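Wednesday, late

Spent the morning on the planner timeouts. Torum was rejecting grasp candidates inside the box before they ever reached the IK stage, and the log only said "no valid approach." Added a reason code per rejection and reran the same 571 candidates offline. 411 failed on collision with the box walls, all of them with the wrist link, none with the fingers. So the fingers fit and the wrist model doesn't.

Pulled up the collision geometry. Whoever set up the wrist (me, in May) wrapped the gripper bracket and the last joint in a single convex hull. The hull fills in the gap beside the gripper body and comes down far enough to hit the rim on any vertical approach. Split it into three parts: joint, bracket, gripper body. Rejections on wall collision dropped to 177. The rest look legitimate, mostly cubes pushed into a corner where one finger would have to pass through cardboard.

Planning time went up, as expected with more shapes to check. Median is now 32 ms per candidate. Acceptable. Could cache the approach poses per box but I don't want to add state to the planner until the tests are in.

Perception is the next problem. Pan still segments on depth first and color second. The depth edge between a cube and the box wall disappears when they touch, and the patterned cloth produces false color edges wherever a light stroke meets a dark one. Tried raising the minimum cluster size. That removes the cloth fragments and also removes any cube more than half shaded by a wall. Reverted. A plane fit on the cloth with a height threshold is probably the right first step, with color used only above the plane. Inside a box the plane is the box floor, so it needs a second fit per container. Wrote that up as a ticket and did not start it.

Afternoon on the arm, new collision model loaded, speed limit left low. Straight-down approach, fingers open, stop at grasp height and hold for a pose check before the close command.
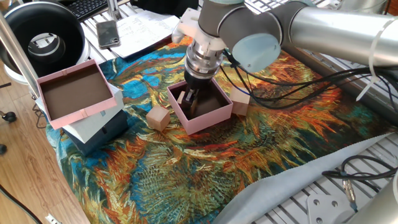
Fingers at the cube inside the pink box, second cube close against the outside of the right wall.

The outside cube matters for the container fit. If Pan merges it with the wall, the box comes out too wide and the approach center shifts right. Need a test case with exactly this layout.

Also found that the Zernex driver reports finger width with the sign flipped after a reconnect. Patched locally with an assert so it fails loudly. Proper fix goes in the driver.

To do: regression test for the split hull, container plane fit, push the reason codes to the Rendstead branch, delete the old hull file so it can't be loaded by mistake.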